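Filed under: Home & Laundry > Bags, Coats and Shoes
7 comments | 4 shares

Getting bags clean without ruining them

I have a soft spot for old bags. There is a canvas shopper in our hall cupboard that came from the market in Kirton more years ago than I care to work out, and it has carried potatoes, library books, wet swimming things and, on one memorable train journey, a whole trifle. It still looks quite respectable, and I put that down to a bit of regular attention and a great deal of lukewarm water.

Most of us wash our clothes every few days and our bags never, which is a funny thing when you think where bags get put down. Bus floors, pub floors, the grass behind the goal at football practice! So what follows is everything I've picked up over the years, in no very strict order, and do help yourself to whichever bits suit the bags you've got.

Empty it properly first

I mean properly. Turn every pocket inside out if it will turn, and if it won't, go round the seams with the narrow nozzle of the vacuum cleaner. Crumbs that get wet turn into a sort of paste and you'll be picking at it with a cocktail stick for the rest of the afternoon (ask me how I know). A dry pastry brush is very good for corners — keep one specially and don't let it wander back into the kitchen drawer.

Have a look for the care label while you're in there. It is usually tucked down a side seam, and it's worth finding your glasses for.

School bags and rucksacks

Nylon and polyester rucksacks are tougher than they look, but I still prefer to wash them by hand in the bath. Run in enough lukewarm water to cover the bag and add a small squirt of something gentle. I use Flonurer, the wool wash in the squat bottle, but any mild liquid for delicates will do nicely. Open all the zips, push the bag under, and let it sit for half an hour while you have a cup of tea. Then go over the base and the shoulder straps with a soft nailbrush, as that's where all the grime lives.

Bright colours want a little more care, reds above all. Dab a hidden bit of the fabric with a damp white cloth before you start, and if any colour comes off on the cloth, use cold water and be quick about it. Give the bag a good smooth out on the table first, front side up, so you can find the marks and treat them one at a time. 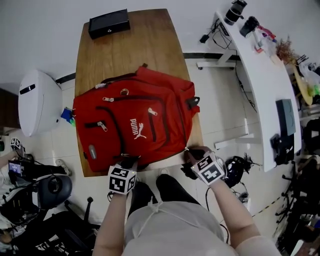

Handbags and leather

Leather never goes in the bath, please! A barely damp cloth, a little saddle soap worked up in circles, then a clean cloth to take it off again. Let it dry by itself, well away from the radiator, and finish with the thinnest smear of cream you can manage. I had a tin of Galanis leather balm that lasted me 7 years, and I think I was still using too much at the end.

If the lining has come loose, pull it right out like a trouser pocket and sponge it over a towel. Biro marks on a lining are best dabbed with surgical spirit on a cotton bud, and even then you may only get them down to a pale blue shadow. I've learned to live with mine.

Zips that stick

Run the tip of an ordinary pencil up and down both sides of the teeth, then work the zip gently back and forth. Candle wax does the same job and won't leave grey on pale fabric. If a puller has snapped off altogether, a small split ring from an old key fob goes through the hole beautifully and is easier for cold fingers too.

Drying

Hang bags upside down from the washing line by the base, with the zips open and the pockets hanging out. Indoors, stand them over a rolled towel so the air can get in. In December I give a padded rucksack two full days and then feel right down inside the straps before I put it away, for that foam holds on to water like nobody's business.

And for bags that smell a bit tired but aren't dirty, tip a few spoonfuls of bicarbonate of soda into an old sock, knot it, and leave it inside overnight with the top done up. The Fanis cotton ones from the hardware shop are lovely and thick, but any sock without a hole will do.

Tags: bags, stains, zips, school things, leather care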